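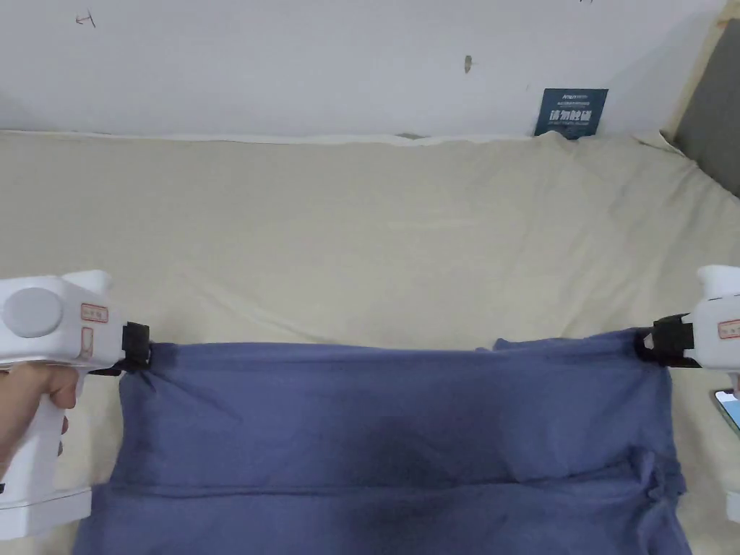 Flokerlow Bedroom Linens: Folding Subset

Contents
108 clips of cloth folding on a made-up bed, 43 of them with a plain blue cloth over a cream sheet. The rest use towels and pillowcases from the Bresley set.

Folder layout
clips/ one file per fold
labels/ start and end times for each step
splits/ train and test lists

Step labels
lift, spread, fold, smooth, set down

Notes
A clip starts when the cloth is first picked up by a corner or hem. Wrinkles in the sheet underneath are not labeled. Refolds count as new steps. In 7 clips the final "set down" label is missing; these are listed in splits/skip.txt.

Version
October release. Replaces the Fludbridge draft.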